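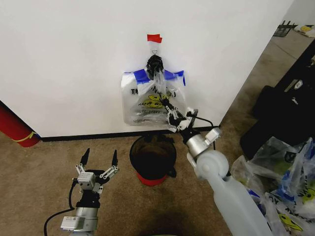 Clitham Community Pantry and Mending Room
Progress report to the Hirura Fund
Wednesday, July 31, 2019
Prepared by Yung-ching Tsai, coordinator

Dear friends at the Fund,

It hardly seems possible that we are already past the halfway mark of the grant, and I will start, as I always seem to, with an apology for the length of what follows. Your form asked for two pages and I have tried my best. Last time you were kind enough to say that you liked hearing the small things along with the large ones, so you have only yourselves to blame.

What the grant was for

You'll remember that we asked for help with two pieces of work under the one roof: keeping the pantry open for a second evening each week through the colder months, and setting up a mending room where people could bring clothes, bedding and curtains and learn to fix them with someone sitting beside them. The first was something we had done before and knew how to do. The second was a bit of a leap, and I want to thank you again for leaping with us.

The pantry

The second evening has been running since the start of the grant and we have closed only once, when the water main went on Skatano Road and the whole street was without a tap. We have put together 377 hampers to date. The original plan was for 1000 across the life of the grant, so we are behind where I would like us to be, and I would sooner say so plainly than bury it in a paragraph about something else. There are a few things behind it. We were slow to get the word out to the units on the far side of the railway line, where a lot of the families we hoped to meet live, and the bus that would bring them here stops running before we close. We have now moved the opening forward by an hour and the last few weeks have been much busier.

The hampers themselves have also grown. When we wrote the application I was picturing a bag with some tins, rice, pasta and whatever vegetables had come in that day. What people asked for was flour, cooking oil, nappies and washing powder, all the things that are heavy or dear or both. So each hamper costs more than I budgeted for, and I think it is a better hamper. I would be very glad of your thoughts on whether you would like us to hold to the original number or carry on as we are. My own preference is to carry on, and to revise the target when we speak in September.

Fresh produce has been the happiest part of it. The growers out at Fakir have kept us in pumpkins, silverbeet and more lemons than I knew what to do with. We made cordial. We made a great deal of cordial. There was a fortnight when nobody could leave the building without a bottle, and I still have one in my desk drawer with no label, which I am fairly sure is lemon.

The mending room

I'll admit I was nervous about this one. We had eight people at the first session and I had put out chairs for far more than that, and I remember thinking what on earth will I write to the Fund. But the eight came back and brought sisters and neighbours, and we now have a full room most weeks and a waiting list for the machines.

What we got wrong at the beginning was to run it like a class. There was a plan for each week – hems, then buttons, then zips – and people would arrive with a torn school jumper and be told, very politely, that jumpers were later in the term. We dropped the plan before the first month was out. Now you bring what is broken and we start there. It makes for a noisy couple of hours and the person leading it goes home tired, but people leave with the thing they came in to fix, or at least with a fair idea of how to finish it.

School uniforms have turned into a project of their own. The primary school sent over a box of lost property that had never been claimed, and we have been patching it and passing it on to families. Winter coats were gone in one afternoon. If we are able to keep going into next year I would like to make this a proper part of the program, with a rail by the door where people can simply help themselves.

Money

The full statement is attached separately, but in short, we are over on food and under on equipment. Three of the sewing machines were given to us, so we spent far less there than we expected. With your permission we would like to move the difference across to the pantry line. We have also paid for servicing and new needles, and for an electrician to put in a second set of power points, as we had extension cords running every which way and I was having bad dreams about them.

We have also received a gift of $100 from a gentleman who had his late wife's tablecloth mended with us. He asked that it go toward thread, and it has.

Things that worry me

The boiler. It has been repaired twice and I don't expect it to see another winter. It isn't something your grant covers and I'm not asking, but you should know that if it goes, we would have to move the evening session to the church hall until it was put right.

I am also thinking about what happens when the grant ends. We have applied to the council for a share of the rent and should hear before spring is out. I will write as soon as I know, whichever way it goes.

Between now and the next report

We will keep both evenings going, take flyers around the units again, and hold an open day for the mending room with afternoon tea. You are all invited, and I do mean that. Please let me know if you are coming so I can save you some cordial.

With warm thanks from everyone at Clitham,

Yung-ching Tsai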